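Whiteboard markers skipping, and ghosting that won't come off

dcusi
Joined January
Posted June 13, 2020

I took over a used board from the Laltham office when they closed the upstairs room. Glossy surface, no dents. Two problems with it. Lines come out thin whatever marker I use, and there are faint gray marks near the middle that stay put after a dry wipe. Photo attached. 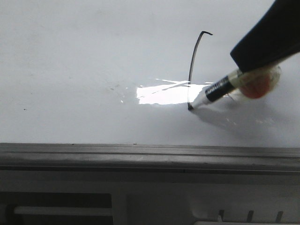

Black marker, start of a curve. Old gray marks a bit left of center.

I have tried a felt eraser and a paper towel. I would like to keep the board if it can be saved. A new one the same size from Boersma is $566 and I don't want to spend that.

thabiso_t
Those marks look light to me. Isopropyl alcohol on a microfiber cloth, small circles, then wipe with plain water and dry it. Do one corner first.

The thin line is a separate thing. Store your markers flat. If they stand tip up in a cup the ink settles at the wrong end.

Lovdale_Lin
I would not start with alcohol. On a painted steel board you can do it now and then, but on melamine it dulls the finish over time and the ghosting gets worse. Find out what the surface is first. Does a magnet stick?

thabiso_t
I have used alcohol on melamine boards for 14 years in classrooms. The ones that went bad were bad from people leaving writing up over the summer.

Lovdale_Lin
And I have replaced boards that were cleaned that way every night. We can both be right depending on how often. Either way the magnet test takes a second.

dcusi
Magnet sticks, but weakly. I had to use a small one. Does weak mean anything?

Thandeka O.
Weak usually means thin steel under the coating. Could be painted steel, could be porcelain on a thin sheet. Porcelain will take almost anything you put on it. If there is a maker's label on the back, look there.

On the marker, what tip is it? From the photo it looks like a pointed one. A bullet or fine tip gives a thin line on any board. If you want it readable from the back of a room you need a chisel tip, and hold it on the flat side.

thabiso_t
Good point about the tip. I was assuming it was drying out.

dcusi
No label on the back that I can find, only a sticker with the old room number. The markers were a mixed box and I never checked the tips. I'll get some chisel ones.

hquiambao
Before buying any cleaner, try writing over the gray marks with a fresh black marker and wiping it right away. The solvent in the new ink lifts the old. It took care of most of ours at Bellar. For what was left I used a spray cleaner and let it sit 2 minutes.

Lovdale_Lin
Agree with this one. Cheapest thing to try, and it is safe on any of the surfaces mentioned.

dcusi
Will do the overwrite first, then alcohol on a corner if that doesn't get it. Chisel tips are on order.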